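**Shim gets its fingers, workshop gets a pen sorter (nearly)**

8/10/21 - Quick one before the laser cutter booking starts. The hand-held gripper that Indrek Rebane and Hemi Mahuika have been building on the back bench at Skostus is up and grabbing. They call it Shim. Second set of fingers went on last night, first set snapped at the screw holes, both of them, same spot.

New ones are thicker. Printed in 50 minutes a pair on the old Vira, which is quick for that machine. Green because green was on the spool. Total spend so far is $23, mostly screws and a servo from the swap shelf (thanks whoever left it).

Plan is simple enough. Carry Shim round by hand, pick stuff up, record it, then let the arm have a go at the same moves. Small desk things first, cups later. Arm is still in bits, more on that below.

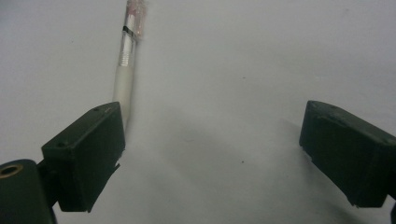

Pens are harder than the pair expected. They roll, they're slim, and a squeeze slightly off center sends them across the table. The white one with the black band and the ridged silver section is a nice one to practice on, says Hemi, although a white barrel on a pale surface is a pain for the tracking software. Darker mat has been orderd. Indrek wants rubber pads on the inner faces before anyone tries anything heavier, and the ragged bits along the finger edges still need a file.

Best run so far was 17 pens picked up and dropped in the tin without a miss. Then 2 on the floor straight after.

The arm: base is bolted down, shoulder joint is not. The Flenunow control board came with the wrong connector and a replacement is on it's way. Hemi thinks moving by December. Indrek said "December of what year" and went to make tea.

Print files are in the shared folder under shim_v2, use those, not the old ones. Anyone with spare heat-set inserts please leave them in the tray by the Vira. Also somebody has the good calipers. Bring them back.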